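Albums are getting shorter, and most of the complaints about it miss what has been lost. A record under half an hour can be great. My problem is with how the short ones are being put together.

Take Skorkano's new one, *Takevov*, which came out in June. It has nine songs and only two of them reach the three-minute mark. The singing is strong all the way through. The bass playing is better than on anything the band did before. But seven of the nine songs stop right after the second chorus, and after a while you start to hear the stop coming. There is no bridge to wait for. I finished it the first time feeling like I had listened to a set of previews.

Bridges used to be where a soul or R&B singer took a risk. The chords moved somewhere new, the drums dropped back, and the singer had eight bars to say the thing the chorus was too neat to say. Cut that part and the song still works on a playlist. It will probably get more repeat plays. It also gives you less to come back to in a year.

The usual defense is that listeners skip. Some do. I went through my own player the other night, all 1,937 songs of it, and the 46 I have played more than 100 times are mostly long ones. Four of them run past six minutes. One person's habits prove very little, but I doubt I am the only one who likes a song to take its time.

Labels can do this differently. Curex is a small label that presses 1,000 copies of most of its records and doesn't seem to care much about running times. Its latest, by the duo Butkienė, has a closing track that sits on one organ chord for almost two minutes before the voice comes in. I was impatient with it at first. Now it is the track I put on when I get home.

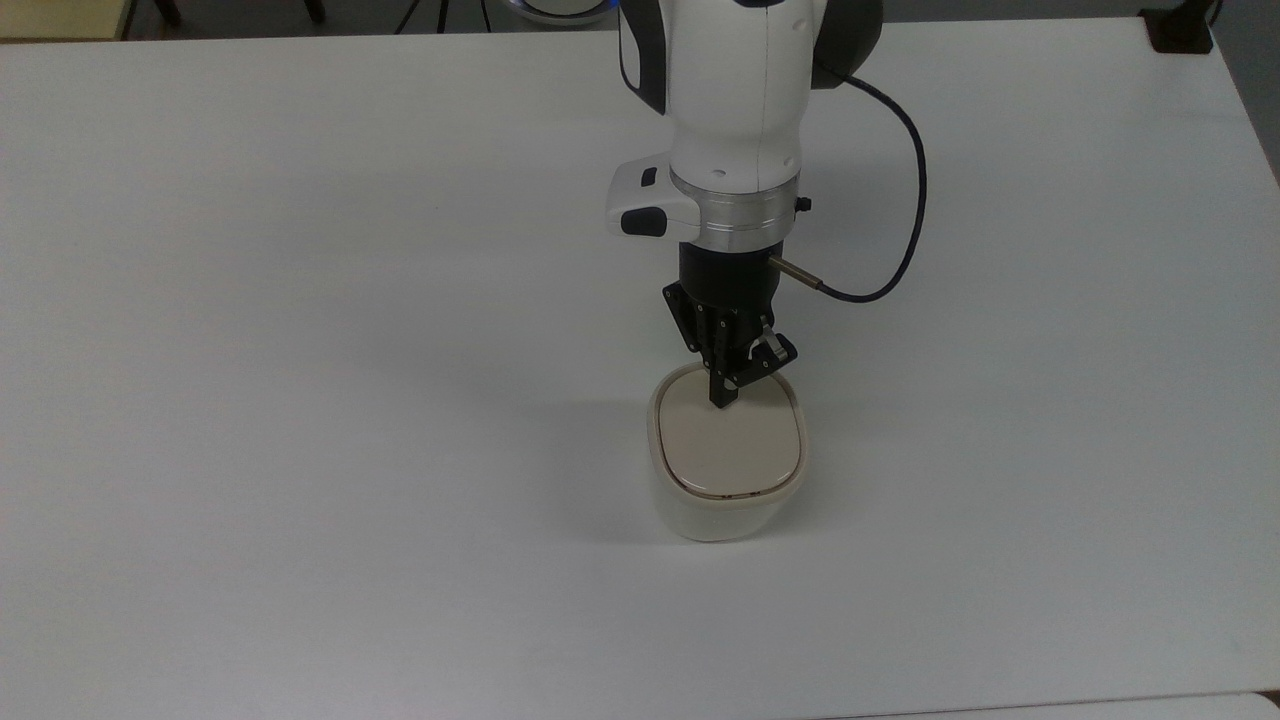 *Black gripper below a polished metal ring, with a cable looping up to the right.*

I would like to see Skorkano try something like that. The band has the players for it. On stage they already stretch "Low Porch" to twice its album length, with a middle section that isn't on the record at all, and it is the best part of the show. Put that version on the next album, even if it means dropping two other songs to make room.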